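4.2 What became of the afternoon

Before the cells came in, the sorting room at Gisby had what its staff called "the afternoon". Between two and four, when the morning's returns had been cleared and the evening's had not yet arrived, people did the jobs that appeared on no rota: relabelling bins, arguing about the radio, teaching the newest starter how to tell a sound bowl from one with a hairline crack. Our interviewees spoke of this stretch with an affection they did not extend to any other part of the shift. Management, when asked, had no record of it.

The Cultik system was bought to take over the stacking and setting-out of tableware, a task which the purchase document gives one line and which Jae-in Jang, fourteen years in the room, described to us for most of a lunch break. Bowls of different makes and sizes do not sit in one another gladly. A stack put together in the wrong order will stand for a while and then stop standing. Jang's rule was "wide at the bottom, and listen to it". The second half of the rule did not make it into the specification.
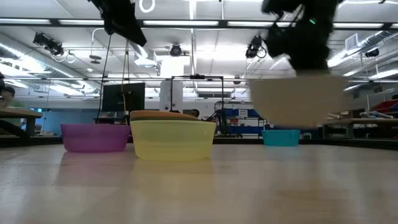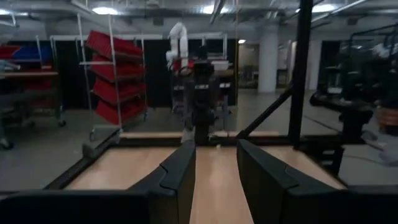 Figure 3. The workplace at Gisby, from two viewpoints. Upper: bowl handling with two grippers. Lower: the room as seen from between the fingers of a gripper.

The first change people reported was in where they stood. Under the old arrangement a stacker faced the bowls. Under the new one, the person on duty spends a good part of the shift looking at a screen and the rest looking at the grippers, which several described as like watching a relative park. Eun-ji Ok, who moved to the cells from packing, told us that she was less tired in the shoulders and more tired "in the face". We asked her to say more and she said it was from not saying anything.

The second change was in what counted as a mistake. A person who put a bowl down badly used to pick it up again, and that was the end of the matter. A bad placement by the machine is now an event. It has a code, a drop-down menu and a box for remarks. We read 200 of these remarks. In 49 of them the operator had typed a single full stop, the box being unwilling to accept nothing. Gerrit Hoekstra, the shift lead, was aware of the full stops and regarded them as a fair comment on the form.

The third change was slower to show itself. Jang and her colleagues had been promised that their knowledge of the work would be "captured", a word none of them liked. In practice they were called over whenever the system met a bowl it could not manage, dealt with it by hand, and went back to their places. The help was wanted daily and written down nowhere. When the supplier's review in April put unaided running at 100 per cent, Hoekstra asked what "unaided" meant, and was told it meant that no fault had been logged. Lifting the bowl out yourself is not a fault. It is, in the language of the contract, ambient support.

We do not want to make the old room sound better than it was. Two of our interviewees had wrist trouble dating from the stacking years and neither wished to return to it. Ok said she would "fight anyone" who tried to take the lifting back from the machine. The complaint we heard most often concerned the afternoon. The cells do not have one. They run through from two to four at the pace they keep at ten in the morning, and someone must be there to watch them do it. The newest starter now learns about cracked bowls from a laminated card, and the radio, by Hoekstra's account, has been on the same station since the cells arrived.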